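Print this page
E-mail this page

4. What people told us about their kitchens

I went into this part of the study expecting to write about stoves. Stoves are what the housing literature talks about, and they were the first thing on the interview guide that Marleny Rivadeneyra and I put together in January. We got through 3 interviews before we crossed the stove questions out and started again, as every tenant we sat down with wanted to talk about the benchtop instead.

Our sample was 34 households in Parnow, all renting, all in units where the original oven had either died or been taken out by the landlord. Most of them cook on whatever fits beside the sink. One woman had fed a family of five off a toaster oven and a rice cooker for two winters and couldn't see why I found that interesting (she was much keener to tell me about her neighbour's parking). I wrote down both stories and I'm only using one of them.

What came up again and again was the power points. In the older Pistden blocks the kitchen has a single double outlet, so running the kettle and the oven together means pulling out the fridge plug, and people have worked out whole routines around it. Toast first, then tea. Junhao Dong, who coded the transcripts with me, started calling this "queueing", and the name stuck, so you'll see it in the tables. 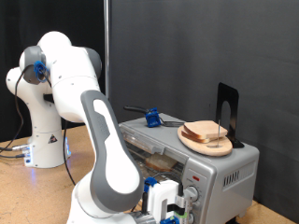 Figure 3. Toaster oven on a tabletop.

Queueing changes what gets eaten, too. I'd assumed people would go for one-pot meals, but the diaries say otherwise: lots of small things cooked one after another and eaten lukewarm, with somebody always standing up. Efthymia Gavalas found much the same in her work on boarding houses, though her lot shared a kitchen and had each other to argue with. Ours mostly argued with the fuse box.

Rent matters here, but less neatly than I'd hoped. Households paying under 220 a week were no more likely to queue than those paying more, and the most elaborate routine we recorded came from a freshly painted flat near the station. I've gone back over those numbers with Ferdinand Mösli a few times and we still don't have a tidy story for them. My hunch is that landlords paint before they rewire.

I should say something about smell, which I'd left off the guide altogether. Tenants in units without a rangehood talked about it constantly: grilled cheese in the curtains, fish in the winter coats.

Print | E-mail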